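Visit report: Jakora bottle works and water treatment plant, open day
July 18, 2025

The Jakora plant bottles spring and mineral water from two bores on the northern side of the Sendavach valley. It opens to the public once a year, normally in September, but this year's date was moved forward to fit a filler replacement. I attended the morning session. Groups were limited to 12 and the circuit took a little over two hours.

## Access and sign-in

The site is off the old quarry road, past the Prornia turnoff. The signs are small and the second one faces the wrong way for traffic coming from the south. Parking is on gravel. Closed shoes are required, and hairnets and hi-vis vests are handed out at the gatehouse. Jewellery goes into a numbered bag.

## Source and treatment

Bore 1 is 154 metres deep and supplies most of the volume. Bore 2 is shallower and is held in reserve for the summer months. Both feed a stainless steel balance tank behind the main building.

Treatment is light. The water passes through a sand filter, then cartridge filters in two stages, then ultraviolet. No chlorine is used on the product side. The guide gave the iron content of the raw water as the main nuisance, and the aeration tower was added to deal with it. The tower was running and is louder than expected – conversation stopped until we were past it.

The lab is one room with a window onto the corridor. Samples are taken at the bore head, after the ultraviolet unit and from finished bottles. Plates are incubated on site and a duplicate set goes to an outside lab. I asked for the retention period on finished samples and was told it matches the shelf life of the batch.

## Bottling hall

The older line, built by Cheema, runs glass only. It was stopped for the filler work, so we saw it with the guards open. The rinser inverts each bottle over a fixed nozzle and the filler is a gravity type with long vent tubes. Some 2000 bottles an hour is the working rate, well below the rated figure, and the labeller is the limit. A replacement labeller has been priced but not ordered.

The newer line makes its own bottles from preforms. Preforms are heated, stretched with a rod and blown in the mould. The compressor room for this line uses more power than the rest of the hall combined, and waste heat from it now warms the warehouse offices.

Caps are checked for torque by hand at the start of each shift. The batch on the bench was number 3461, and the check sheet beside it was open for visitors to read. The sheet has columns for application torque and removal torque, with the removal figure taken after a rest period.

## Returns and warehouse

Glass is taken back in crates through six shops in the valley. Returned bottles are sorted by colour, washed in caustic and inspected against a lit panel. Chipped necks are the usual reason for rejection. The warehouse floor has been recoated and the aisles are marked for forklift traffic only, so this part was viewed from a mezzanine.

## Exhibit room

The circuit ends in a room used for table displays and the tasting. The still water from Bore 2 has a noticeably harder finish than the Bore 1 product. The sparkling was served too warm to judge.

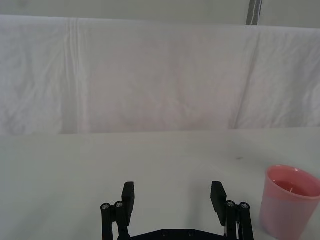
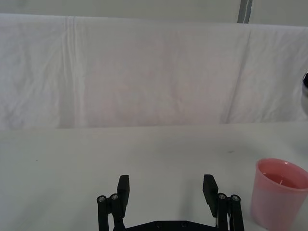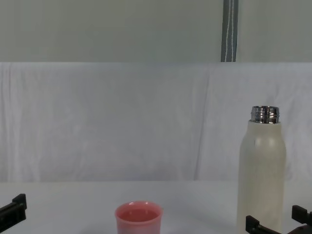
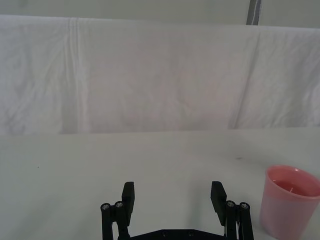 *Tables in the exhibit room, Jakora open day. Third photo: pink cup and off-white bottle.*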